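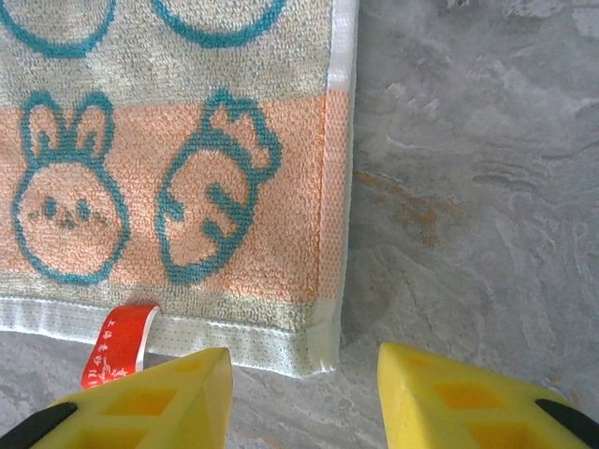
**Handout 6: Good practice when a gripper handles cloth**
Course notes, Fernanda Barros — November 4, 2023

Welcome back, everyone! Last time we talked about rigid parts, where you can more or less trust a box to stay the shape of a box. Cloth is a different animal, and I'd like us to agree on some house rules before you all get going in the lab (and please do bring me your arguments if you think one of them is silly, because a couple of these came from students who did exactly that).

**Before the run**

- Lay the item flat and look at its edges. Hems, selvedges and sewn-in tags are where soft fingers tend to snag. The towel we're working with has a red tag on the bottom hem, right by the left finger, and a few loose threads at the lower right corner, so your plan should say how you'll approach both.
- Write down the surface as well as the fabric. Stone, carpet and tabletop all drag differently, and a mottled gray floor can confuse an edge detector.
- Check the fingers for tears, especially around the cutouts.

**During the run**

- First attempts are done at 15 percent speed. Once you have a clean set, you may go up to 80, and no higher while anyone is inside the tape.
- Grasp the fabric itself and leave labels alone. A tag makes a tempting handle — I know! — but it pulls the hem crooked and you'll be measuring the tag.
- One person keeps a hand near the stop button the whole time.

**Afterward**

Log every attempt in Tirora, including the ones you'd like to forget. The Ballow fingers get swapped at 2,000 cycles even if they still look fine, and the count goes on the sheet by the door.

For next time, please read chapter 3 of the Jafarzadeh notes and bring one rule of your own, with a sentence or two on what it would have prevented.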